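Aminu Okonkwo Would Like You to Slow Down in the Grocery Store

The cook behind the Amadi supper table talks about onions, his mother's shopping list and why he never buys for the whole week

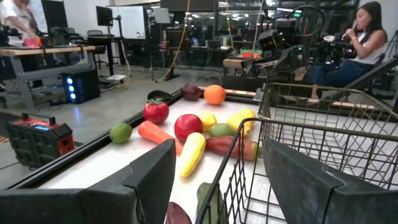

BRILHOLM, August — Aminu Okonkwo has been cooking for other people for 16 years, and when I sat down with him in the back room at Amadi, with a pot of tea between us and the kitchen already banging away next door, he wanted to talk about shopping. He wanted to talk about it for a good long while, and I was happy to let him.

"People ask me for recipes, and I love that, I do," he told me. "But then I ask what's in the house, and they don't know! They bought it and they don't know. So we start there."

He grew up in Mostia, a town of 3,335 people with one decent market, and his mother sent him there with a list she had written on the back of an envelope. She put the onions first, always, and if the onions were poor that day he was to come home and say so before spending another cent. 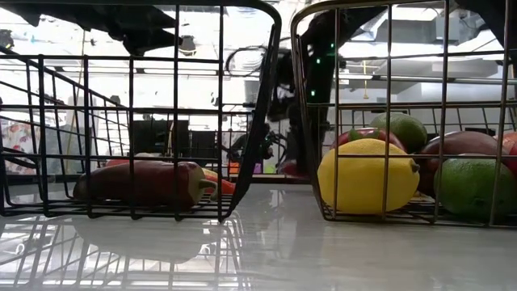

Okonkwo still shops the way she taught him, a little at a time, and he keeps what he buys sorted by what he plans to do with it. Things that will go in a hot pan are kept apart from things that will be squeezed or eaten as they are. It's a simple enough habit, a long red chili in one wire basket and a lemon in another, and he says it changed how he cooks on tired evenings. "I look at one side and I think, stew. I look at the other and I think, well, something sharp to finish it." He laughed and poured more tea. "My wife says I'm fussy. She's right, but she eats very well."

His old friend Osaze Onyeka, who joined us halfway through and stayed for the cake, remembers the first supper they put on together. They had planned for 100 guests and made far too much rice — "we were eating it for days," Onyeka said, "and giving it to anyone who walked past the door."
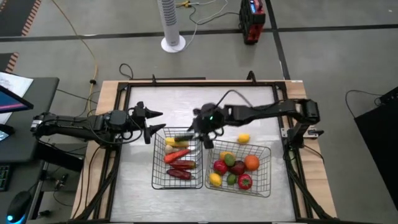
Feeding a crowd on a small budget

These days the Amadi suppers are smaller and, both men agree, a good deal better. There are 2 pots on the stove and one long table, and guests pass the bowls themselves. Okonkwo decides on the menu the same morning, after he has been to the market and had a chat with the growers he likes.

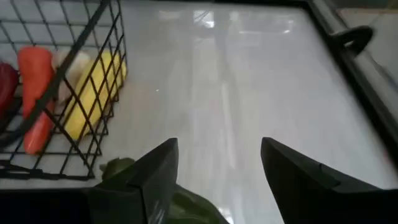 What should a nervous cook make for company?

"Soup," Okonkwo said, before I had quite finished asking. "Make it the night before, when the house is quiet, and warm it slowly. Then you can sit with your friends and hear their news, and if it needs salt, somebody will tell you."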